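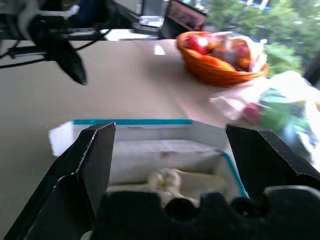 Technical fellowship nominations – October round

wtreloar
Brinel has opened nominations for its technical fellows program again. I have 11 pages of guidance and still can't tell how the panel weighs internal work against published work. Has anyone here been through it from the infrastructure side? My case is mostly the Sustance migration: 2,000 hosts, three data centres, no papers.

poon_dba
Went through two rounds ago. Unsuccessful, then successful. The form caps the impact statement at 500 words and they do enforce it. My first one ran to almost 700 and was returned unread.

On your question: internal work counts if someone outside your reporting line will describe what changed for them. Mine came from the billing group.

kestrel9
Disagree with the above. I sat in on panel calibration at the Wurkthorpe office and external visibility was scored as its own line. A nominee with no patents, talks or standards work starts behind, whatever the referees write.

poon_dba
It's a separate line, yes. It was also the lowest weighted of the five when I applied. Has that changed?

kestrel9
Can't say. The weightings weren't on the sheet I was given.

P. McAlister
Wiremu, I refereed two of last year's. Both were infrastructure. The one that got up had a single diagram of the failover design and a plain account of which decisions were the nominee's. The other listed 40 projects and I couldn't work out who had done what on any of them.

I'd leave the host count in but put it second. The panel sees large numbers all day.

wtreloar
Thanks Paora. The cutover scheduler was my design and the rest was shared with the network team. Would you name them in the statement?

P. McAlister
Yes, by team. Individuals go in the acknowledgement field, section 4.

kestrel9
Section 5 on the current form. They moved it.

poon_dba
Also check that your manager has the endorsement role set in the portal before you submit. Mine didn't, and it took the help desk nine days to fix. The portal closes at 5 pm Wurkthorpe time – the guidance just says "close of business".

wtreloar
Role isn't set. Ticket logged.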